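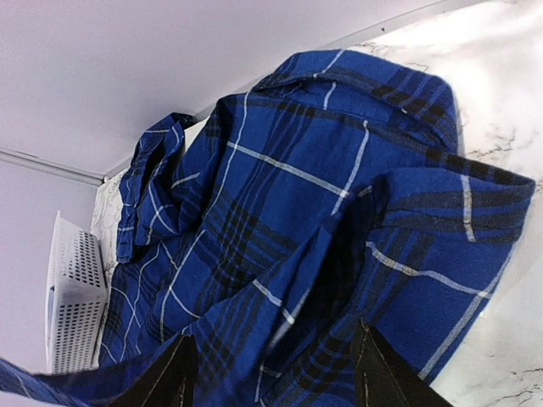 The Trellwood Public Library will open a clothing repair room in May, giving residents a place to mend garments at no cost during regular library hours. The room occupies the former periodicals office on the second floor and will hold four sewing machines, two ironing stations and a cutting table. Items may be brought in as they are, including everyday pieces such as a plaid flannel shirt with its collar and long seams in need of attention. Garments should be laundered beforehand.

The project is supported by a grant of $17,000 from the Reltent Fund, which covers equipment, thread and basic notions for the first year. Skelivetti Fabrics, a downtown retailer, has supplied remnants for patching and lining.

Reet Navickas, head of adult services at the library, said the idea came out of a survey of cardholders conducted last fall. Of the 1000 residents who replied, 118 asked for help with sewing or alterations, placing the subject ahead of tax preparation and home computing.

"People told us they had clothes they liked and did not want to throw out," Navickas said. "Many of them had never replaced a button. We expect to spend a good part of the first month on buttons."

Staff will offer an introductory session each Sunday at 2 p.m., limited to seven participants. Topics for the opening month are buttons and snaps, torn cuffs, trouser hems, and matching stripes and checks when a patch is applied to patterned cloth. Registration is required for the sessions, but the machines may be used at other times on a walk-in basis after a short safety orientation.

Children under 12 must be accompanied by an adult. Leather, fur and upholstery will not be accepted.

The library entrance on Espinoza Street will remain closed for sidewalk work until the end of the month. Visitors should use the rear entrance, where the elevator to the second floor is located.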